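Last revised 9 July 2019. Maintained by Ailsa Yule. Send corrections to Ferenc Illés.

# Comparing two finger sets on one arm with tabletop kitchen props

This procedure compares two sets of gripper fingers on the same arm, using the same props and the same control software. It was written for the Pekstead and Sirkine finger sets, but nothing in it depends on those two. It assumes the arm is already commissioned, the safety stop has been tested, and you can run a teleoperated pick from start to finish.

## 1. What you need

- One arm with a parallel gripper and a wrist camera
- A second, fixed camera that sees the table
- Both finger sets, with their screws
- A hex key and a torque driver
- Toy kitchen props (see section 3)
- The Limano controller, or any controller that logs gripper width and motor current
- The blank trial sheet from the Cairns folder

Do not change the controller version between finger sets. Viorica Hodžić lost a full day of trials to this in November, when a point release changed the default closing speed.

## 2. Mount the fingers and check the wrist view

Power down the gripper before removing any screws. Fit the first finger set finger-tight, close the gripper by hand until the pads meet, then torque the screws with the pads still touching. If you torque them with the gripper open, the pads can end up skewed and the contact patch is a line along one edge.

Power up and home the gripper. Open it fully and record the width the controller reports. Close it on nothing and record that too. If the closed reading is not zero, set the offset now and write the value on the trial sheet.

Next, bring the arm down over the work surface and look at the wrist stream. Both fingertips must be in view at the width you will use for the approach. The target should be visible ahead of the tips before they reach it.
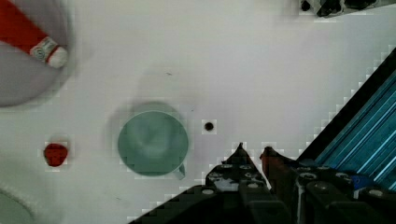 Check the stream at the bandwidth you will record at. Compression blocks are acceptable on flat areas of the table. They are not acceptable along the finger edges if you intend to use the wrist view for alignment. Raise the bit rate before you touch the exposure.

Lock exposure and white balance. Auto exposure reacts to a dark finger crossing a white surface, and the two sets will then produce streams that cannot be compared side by side.

## 3. Choose and place the props

Props should differ in shape and in how they can be held. The current set:

| Prop | Grasp | What it tests |
|---|---|---|
| Mug | Handle or rim | Alignment, small clearance |
| Squeeze bottle on plate | Across the body | Rolling, pick from a raised surface |
| Bowl | Rim | Thin edge, tip contact |
| Toy strawberry | Across the body | Small part, irregular outline |
| Toy orange slice | Across the edges | Low part, table clearance |
| Peeled banana | Across the middle | Uneven outline |

Start with the mug at mid-table and the bottle lying on its plate toward the far side. Keep the small food props apart so that the open fingers can descend over one without touching the next.

Check the reach to every prop with the gripper pointing the way it will point during the trial. A prop that can be reached only with the wrist near its limit measures the arm and tells you little about the fingers. Check the cable bundle at the same time. It should have slack at every pose and should not drag a prop when the wrist turns.

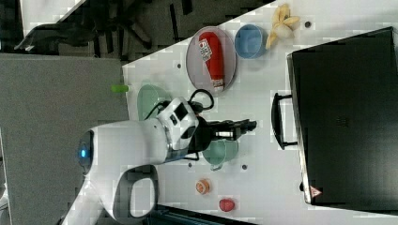 *Figure 2. Gripper held over the green mug, seen from the fixed camera. Note the cable loop above the wrist.*

Photograph the layout before the first trial and keep the file open on the second monitor. Reset to the photograph after each attempt. Edin Vukadinović tried tape marks first, but the marks showed in the wrist stream and operators began steering by them.

## 4. Run the trials

Run four attempts per prop per finger set. One operator does all attempts for a given prop. With two operators, split the props between them and keep the same split for the second finger set.

For each attempt:

1. Move to the home pose with the gripper fully open.
2. Start both camera recordings, then the controller log.
3. Approach, close at the fixed speed, and stop when the current limit trips.
4. Lift clear of the table and hold for four seconds.
5. Lower, release, and return home.
6. Stop the log and score the attempt.

Score 2 for a clean lift and hold, 1 for a lift with visible slip or rotation, and 0 for anything else. Do not repeat a failed attempt. Mark it 0, add a word on the cause, and go on. If the fault was in the recording and the grasp itself was fine, mark it R and run one replacement at the end.

Before changing finger sets, compare the table with the layout photograph again. Props drift over a session, the small ones most of all.
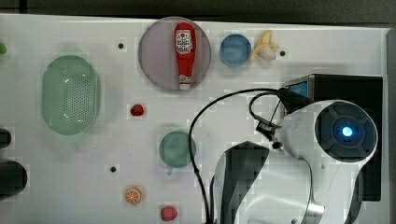 Swap the fingers by repeating section 2 in full, including both width readings. Two sets with the same nominal stroke will not necessarily report the same closed width, and the offset must be redone. Then run the props in the same order.

## 5. Read the results

Sum the scores by prop before you sum them by finger set. A single total hides the usual pattern, where one set is better on the small parts and worse on the rims.

Plot gripper width against time for the hold phase. A flat line is a stable grasp. A slow decrease with the current at its limit means the pad or the object is yielding. A step means slip, even if the operator scored the attempt 2. Where the log and the score disagree, go back to the wrist recording and settle it from there.

## 6. Known problems

**Tips touch the table before closing.** Raise the tool offset for that finger set. Do not compensate by hand during the approach.

**Bottle rolls on the plate.** Close more slowly for both sets and repeat all bottle trials. Mixed speeds are not usable.

**Mug turns when held by the handle.** Score it 1. Switching to a rim grasp partway through a series invalidates the series.

**Log and video do not line up.** Close the gripper once on nothing at the start of each recording and align on that. Shanthi Chowdhury's script in the Cairns folder finds the closure in the log automatically; the video side is still done by eye.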